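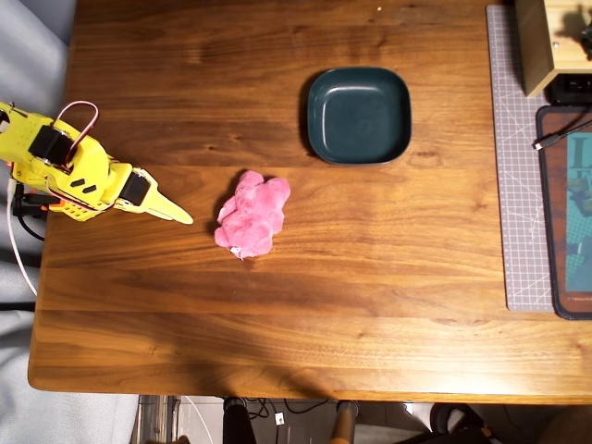 Soft toy

A soft toy, also called a plush toy, cuddly toy or stuffed animal, is a toy made by sewing an outer fabric into a closed shape and filling it with a soft material. Most soft toys represent animals, although dolls, vehicles, foods and imaginary creatures are also made. They are given chiefly to young children, but are also bought by adults as gifts, ornaments and collectors' pieces.

This website uses cookies to improve your visit. By continuing to browse you accept our use of cookies. Accept | Manage settings

Names

In British usage "soft toy" and "cuddly toy" are the commonest terms. "Plush toy" refers strictly to a toy covered in plush, a fabric with a pile longer than that of velvet, but in everyday speech it is applied to almost any furry toy. "Stuffed animal" is the usual term in North America. In Britain it may be confused with taxidermy and is less often used in shops.

Construction

A soft toy is cut from a paper or card pattern. The pieces are laid on the back of the fabric so that the pile runs in one direction, normally from the nose towards the tail. On long-pile fabrics only the backing is cut, so that the hairs at the seam are left whole and can be brushed over the join. The pieces are sewn together inside out, a gap is left in one seam, and the skin is turned through the gap before filling. The gap is then closed by hand, usually with a ladder stitch.

The amount of filling has a marked effect on the finished shape. A firmly filled toy keeps its outline and will sit or stand. A lightly filled toy folds under its own weight and, when laid flat on a table, may look like little more than a crumpled heap of fur. Many makers prefer light filling for toys meant for very young children, as a limp body is easier for a small hand to grip.

Materials

Early soft toys were made from felt, cotton or velvet. Mohair plush, woven from the hair of the Angora goat, became the standard covering for better toys in the early twentieth century and is still used by makers of collectors' bears. Most present-day toys are covered in polyester or acrylic pile, which can be dyed in any colour and will usually stand machine washing. Pink, cream and pale blue are common in toys for infants, whatever the colour of the real animal.

Fillings have included sawdust, straw, wood wool, kapok, wool waste and foam chips. Polyester fibre is now the most widely used. Some toys also contain plastic or glass pellets, held in an inner bag, to give weight to the feet or base.

Eyes were once made from boot buttons or from glass on wire shanks. Modern toys have plastic eyes fixed with a locking washer, or eyes embroidered directly on the fabric.

Labels

A sewn-in label is normally placed in a side or bottom seam, where it is held by the same line of stitching as the fabric. It is most often white, and may give the maker's name, the fibre content, washing advice and any safety marks required where the toy is sold. A separate card tag, attached with a loop of thread or plastic, may carry the name of the character and is meant to be removed before play.

Collectors attach importance to both kinds. A toy without its sewn-in label can be difficult to date, and worn or faded labels are generally left in place during repair. The Clanus catalogue, a reference list used by collectors of British-made toys, describes 69 types of sewn-in label and groups them by shape, lettering and method of weaving.

Care and cleaning

Surface cleaning is advised for mohair toys, for toys filled with straw or sawdust, and for any toy of unknown age. The pile is wiped with a cloth dampened in weak suds, wiped again with clean water, and left to dry away from direct heat. The backing should not be soaked.

Polyester toys may be washed according to the label, commonly at 30 degrees in a closed pillowcase or net bag. Fuzzy fabrics tend to clump as they dry. The pile can be restored by brushing with a soft brush, first against the lie of the fur and then along it. Tumble drying at high heat may melt the tips of synthetic fibres, giving a rough feel that cannot be brushed out.

Repair

The most frequent faults are split seams, loose limbs, missing eyes and flattened filling. Work is carried out on a clear, well-lit table. A cutting mat is used when patches are to be trimmed with a knife, and a shallow bowl or tray is often kept to hand for pins and small parts. A split seam is closed with a ladder stitch in matching thread. Flattened filling is teased out through an opened seam and topped up, old filling being kept where it is sound.

Collections

The Groramard Museum of Childhood holds more than 500 soft toys, of which a changing selection is on show. Its study room keeps paper patterns from the former Rasteck works, which made felt and plush animals for department stores. The Testa bequest, shown in a separate case, consists of 9 jointed bears and a velvet rabbit.

See also

Doll; Felt; Mohair; Pile fabric; Teddy bear; Toy safety

Article last revised Thursday, October 3, 2019

Reader comments

mossbank: Useful section on washing. Could the article say something on musical toys? My daughter's lamb has a sound box sewn inside and I have no idea how to get it out without ruining the back seam.

Pinking Shears: @mossbank Look for the seam that was closed by hand, it is usually a bit less even than the others. Unpick that one. Take a photograph first so you can see which way round the box sat.

T. in Leeds: The Rasteck patterns can be seen by appointment. I went in July and was allowed to trace two of them. Take your own pencils, as pens are not permitted.

oldbear_new_ears: I would question the advice on leaving worn labels alone. A few stitches in fine silk at the corners does no harm and may save the thing from dropping off altogether.

mossbank: Found the hand-sewn seam, thank you. It was under the tail.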